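# 小房间铺人字拼，到底会不会显得乱？顺便问问起铺线怎么定

**半糖豆浆**（楼主）

各位晚上好，潜水了大半年，第一次发帖，啰嗦的地方请多包涵。

家里是老房子，403，五月份要动工换地板。原来的地板是上一任房主留下的强化板，一到梅雨天接缝就鼓，踩上去咯吱咯吱的，晚上起来喝水像做贼。客厅和主卧都定了直铺，没什么好纠结，就剩一间朝北的小房间，平时当书房，亲戚来了搭张床。我心心念念想在这间铺人字拼，因为小时候外婆家的老洋房就是这种地板，夏天我最喜欢趴在上面，用手指顺着木条一路往墙角走，走到头拐个弯再走回来，能玩一下午。

结果一说出来全家反对。我妈说房间小，花纹多，看着眼晕；我先生说损耗大，不划算；地板店的人倒是很支持，可他当然支持，他要卖我地板的嘛。

看中的是 Kindwood 的三层实木，橡木面，宽 80 毫米的那款，每平方 299，人字拼的工费另算。店里另外推荐了 Banetti，说是颜色更匀，价格也上去一截。想请教大家几个事：

- 小房间铺人字拼，住久了会不会觉得乱、觉得挤？
- 起铺线到底应该对着门，还是对着窗？
- 80 毫米的宽度是不是太窄了？
- 要不要在四周加一圈波打线？

有铺过的朋友说说住进去以后的感受就好，刚装好那几天谁家都好看，我更想听过了几年的。先谢谢大家！

---

**老榆木疙瘩**

来了来了，我来泼一盆冷水，楼主别生气哈。

我家十来平的次卧铺过人字拼，铺完头一个月天天拿抹布跪在地上擦，喜欢得不得了。后来家具一进场，床占掉一大块，衣柜再占一块，剩下一条过道，花纹只剩下断断续续的几截，谁也看不出来那是人字拼，只觉得地上一道一道的，碎。我老伴到现在还念叨，说钱花在床底下给灰尘看了。

所以我的意见是：人字拼要看得见完整的一片才好看。房间小，家具又是落地的大件，那就别折腾，老老实实直铺，顺着长边走，省料省工还显长。省下来的钱买双好拖鞋，冬天脚暖和。

至于宽度，80 太窄了。面积本来就小，再用窄条，接缝密密麻麻。起码往宽里选一档。

---

**河边第二棵树**

我跟楼上的看法正好反过来，尤其是宽度这一条，想多说几句。

小房间配窄条是对的。人字拼的花纹大小由板子的长宽一起决定，板子越大，一个"人"字占的地方就越大。房间就那么点宽，大板子铺下去左右放不了几列，到墙边又全被切成三角，整个图案像是从一间大屋子里剪下来硬塞进去的。窄一点短一点的板子，图案小，反而完整，远看是一片细细的纹理，像人字呢的料子。老洋房里的书房、更衣间，用的也多是小块的，楼主外婆家估计就是。

老榆木大哥家的问题我看主要出在家具上，床和柜子都落地，换什么铺法都一样看不见。楼主这间平时当书房，桌子有腿，底下是空的，地板能一直露到墙边，情况好很多。

起铺线的话，我的经验是先站在你进出最多的那个门口，看你第一眼落在哪里。多数人家是对着门，让箭头朝窗户的方向走，进门有往里带的感觉。但你如果门开在角上，对门就没意义了，应该找房间的中线，让左右两边切掉的三角差不多大。这件事一定要在铺之前让师傅弹线，弹完先别急着打胶，干摆几排，你自己到门口站一站，坐下来看看，去倒杯水再回来看看。师傅可能会不耐烦，给人家买瓶冰的饮料，好好说，大多数师傅还是愿意的。

---

**半糖豆浆**（楼主）

谢谢两位！树说的"像人字呢的料子"一下子打动我了，我截图发到家里群里了，我妈回了一个"哦"。

老榆木大叔的提醒我也记下了，床的事确实要再想想。原本打算买一张带抽屉的沙发床，整个落地的那种，现在看来得换成有腿的，或者干脆用折叠床，平时收到柜子后面去。

我家门还真就是开在角上的，靠着右边的墙，窗在对面偏左，等于两个都不在中间。这种是不是只能按中线来？

---

**铺地的阿凯迪**

干这行的，路过说两句。

门开角上就按中线，没别的好办法。有的业主非要对着门，结果左边墙根切下来的三角大，右边墙根只剩一条细边，看着房子都是歪的。还有一个事，老房子的墙十有八九不方正，弹线别贴着墙弹，墙歪线就跟着歪，铺到后头差得越来越多。要从中线往两边走，歪的那点让踢脚线去吃。

波打线我一般不劝小房间加。四周框一圈，等于把房间画小了一号，而且墙不方正的话，波打线到墙的距离忽宽忽窄，人字拼自己还能糊弄过去，直直的一条线糊弄不过去，一眼就看出来。真喜欢框，客厅里做。

地面找平别省。人字拼每块板子端头都顶着旁边一块的腰，底下高低差一点点，就有一个角翘着，光脚踩上去能感觉到。直铺没这么娇气。老房子拆了旧地板以后拿长靠尺量一遍，量完再谈价格，别先谈死了。

---

**一碗阳春面不要葱**

借楼问一句阿凯迪师傅，人字拼和鱼骨拼在工价上差得多吗？我家那位分不清，老是拿着鱼骨的图跟师傅说要人字，师傅也不纠正，我怕到时候铺出来两个人都傻眼。

---

**铺地的阿凯迪**

回楼上：人字拼的板子两头是方的，一块的头顶着另一块的腰，错着往前走。鱼骨的板子两头切了斜角，尖对尖，中间有一条直缝通到底。鱼骨料贵，对线也费功夫，那条直缝歪一点就完了。工价各地不一样，我报了也没用，你让师傅分别报。图一定要打印出来贴墙上，别光嘴说。

---

**雨棚下面**

我来说说用了几年的感受吧，楼主想听的应该是这个。

我家铺的是 Triệu 家的橡木，他们家店面小得很，门口堆着样板，进去得侧着身子走。当时图他们可以自己挑板，我在店里蹲了一整个上午，把疤结特别大的都挑出来放到一边，蹲得站不起来，店里的狗一直拿鼻子拱我。铺到现在，先说好的：

耐看是真耐看。直铺的地板我妈家也有，看久了就是地板；人字拼的每条板子朝向不一样，早上和傍晚光打过来，一半亮一半暗，过几个小时又换过来。我有时候写东西写不下去，就盯着地上发呆，不觉得乱，只觉得很安静。

不好的地方也有。一个是缝，冬天开暖气以后有几处缝明显变宽，春天又合回去，头一年吓得我半夜打电话问，后来习惯了，加湿器开着会好不少。再一个是椅子轮子，我那把办公椅用的是硬轮，来回拖，正好压在两块板相顶的地方，漆面磨得发白。后来换了软轮，又垫了块透明垫子，可是垫子一铺，好好的地板看着像蒙了保鲜膜，气人。

还有清洁，没有大家说的那么麻烦，吸尘器斜着推，跟着花纹走，灰就出来了。要是选带倒角的板子，缝里会多积一点，选倒角小的那种。

---

**老榆木疙瘩**

雨棚这个写得实在。一半亮一半暗这个我认，我家过道那几截在下午三点多钟确实好看，就是短了点，跟看预告片似的。

不过我还是坚持一条，楼主先把预算算清楚。人字拼损耗比直铺高，边角全是三角料，退不了也用不上。我那时候剩的边角装了满满几个纸箱，舍不得扔，锯了做杯垫，送遍了亲戚，现在去谁家吃饭都能看见我家的地板。

---

**半糖豆浆**（楼主）

哈哈哈哈杯垫！大叔我预定一个！

预算的事我今天去店里问了，材料按损耗放够，加上 Vonden 的静音垫和配套的踢脚线，人字拼比直铺一共要多出 1213 块。我先生听完沉默了一会儿，说那就少下几次馆子。算是松口了吧？我妈还没松口，她说她没见过谁家小房间这么铺，怕我后悔。

颜色上我又有点摇摆，原来看中的是偏浅的原木色，店里的人说小房间浅色显大，可我外婆家那个是深棕色，油亮油亮的，心里一直惦记。有没有小房间铺好以后的实景可以给我妈看看？最好是有桌子在里面的，光有空地板她想象不出来。

---

**木头耳朵**

楼主我给你看一张小房间的，木地板人字拼，旁边就是一张白色的站立办公桌，桌子那边还有两个橙色的编织篮。你拿给阿姨看，重点让她看地面和白桌子放在一起的样子，我个人觉得小房间里桌子选白的，地面有花纹也不会打架。 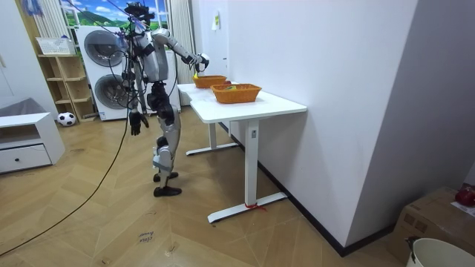 **河边第二棵树**

颜色这件事我劝楼主跟着外婆家走一半。太深的话朝北的房间到了冬天下午会很沉，灰尘和头发丝也格外显眼，我表姐家的深胡桃色，一天不扫就像落了霜。可以找中间调子的，带一点点暖，晚上开盏黄灯，就有老房子的意思了。样板别在店里定，店里的灯太亮，借几块回家，放在窗边看一天，再挪到房间最里面的角落看一天，开灯关灯都看看。

另外木蜡油和漆面你想好了吗？外婆家那种油亮应该是打蜡打出来的，现在的漆面大多是哑光，摸上去也不一样。你要是怀念的是那个手感，木蜡油会更接近，只是每年得保养，泼了咖啡要马上擦，懒人慎入。

---

**雨棚下面**

白桌子我投一票。我家那张是深色的，跟地板颜色差一点点又不一样，怎么看怎么别扭，早知道选白的了。

木蜡油补一句，我家书房就是，保养那天全家赶出去，开着窗，我一个人拿块棉布趴着擦，一股核桃味儿。累归累，擦完特别有成就感，腰疼两天。

---

**老榆木疙瘩**

我反对木蜡油！你们年轻人腰好，说得轻巧。楼主家小房间还要给亲戚睡的，亲戚来了喝茶吃西瓜嗑瓜子，你好意思跟在后面擦？漆面，听我的，漆面省心。

宽度的事我倒是让一步，我昨天拿硬纸板照着 80 毫米剪了一堆，在我家阳台上摆了一片，老伴问我是不是闲的。摆出来确实细巧，比我想的好看。不过长度别太短，太短像饼干。

---

**铺地的阿凯迪**

老哥这个办法好，纸板摆一摆比看效果图强。楼主也可以这么干。

提醒一下，拼人字的板子，企口要分左右，A 板 B 板数量要对得上，到货先拆箱分堆，别铺到一半发现全是一边的。板子到家以后放几天再铺，别到货当天就上。朝北的屋子潮，更要放。

---

**半糖豆浆**（楼主）

各位，我把帖子从头到尾念给我妈听了，念到大叔在阳台剪纸板那段她笑出声来了。她把照片也放大看了，说白桌子跟花地板放一起还行，没她想的那么花。然后她自己去翻了老相册，找出来一张外婆坐在窗边择豆角的照片，脚底下就是那个地板，原来真的是很窄的小条！我一直记得是大块的，大概是因为那时候我自己小。

现在定下来的是：人字拼，按中线走，不加波打线，80 毫米，颜色取中间的调子，先借样板回家看。漆面还是木蜡油，家里又分成两派了，我妈站大叔那边。

沙发床已经退了，换有腿的。等开工了我再来更新，到时候弹线那天要是拿不准，还得来麻烦大家。

---

**一碗阳春面不要葱**

蹲更新！我家那位昨天终于分清人字和鱼骨了，然后说他两个都不喜欢，想铺瓷砖。我先去隔壁版块开个帖冷静一下。

---

**木头耳朵**

楼主借样板的时候多借两块同色的，一块横一块竖顶着放，单放一块看不出明暗差别来。踢脚线也一起借，白的和木色的都试试。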